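The stonemason who doesn't want you to seal it
24 Oct 2018

The workshop at Clarklow is at the end of a gravel lane, past a tyre place and a paddock with two horses in it. The owner has worked there for 41 years, first for the man who built it and then for himself. He agreed to talk to us on the condition that we left his name out, as he says he has enough phone calls to return already.

He started at 16, sweeping up. "I wasn't good at school and my mother knew the boss's wife. That was the whole interview." For the first two years he was allowed to cut nothing but offcuts. After that he was put on hearths, then window sills, then headstones.

Headstones kept the business going through the eighties. He still does a few each year but has handed most of that work to a firm in Jatum. "You get the family standing there in the yard, and you've got to be steady for them. I could do it when I was 30. I find it harder now."

These days most of his jobs are kitchens and bathrooms. People arrive with a picture on their phone and a number in their head, he says, and the two don't often match. He would sooner they came out and walked along the racks.

"A sample the size of a coaster tells you next to nothing. They pick from that, then the slab turns up and there's a big line going through it and they're upset. It was always going to have a line through it. It's marble." 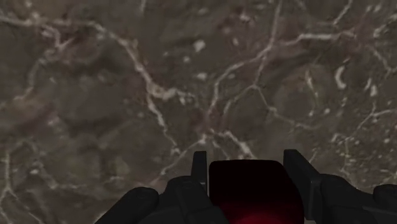
He asks customers to put their hand on the slab and to come back at a different time of day if they can. Some think he is trying to put them off. A couple from Lindqvist came out five times before they settled on one, and he didn't mind at all. "They've never rung me to complain, put it that way."

His views on sealing are well known in the trade. He thinks a lot of it is sold to people who don't need it, and that a floor in a quiet hallway will do perfectly well with warm water and a soft mop. Kitchens are another matter - he will seal a bench if asked, but he tells the owner that lemon juice and vinegar will mark it regardless.

"The sealer slows down a stain. It doesn't stop acid. I say that to everyone and I write it on the invoice, and I still get the call after Christmas."

The worst year was 2000, when a saw motor burned out in February and the replacement took months to come. He did what he could by hand and sent the rest to Stamemeck, a larger yard that had been a rival. They charged him a fair price. He has sent them work ever since, and they send him the fiddly repairs.

Repairs are what he likes best now. He keeps a drawer of coloured resins and mixes them on an old dinner plate. A chipped edge might take a morning. "You do a bit, you leave it, you have your lunch. If you rush the colour you end up doing it again."

He has no firm plans to retire, though he has stopped lifting on his own and closes on the dot of four. There is an apprentice, in her second year, who he says has a better eye than he had at that age. She has been cutting sills since winter.

We asked what stone he has in his own kitchen. "Laminate," he said. "My wife chose it. It's been fine."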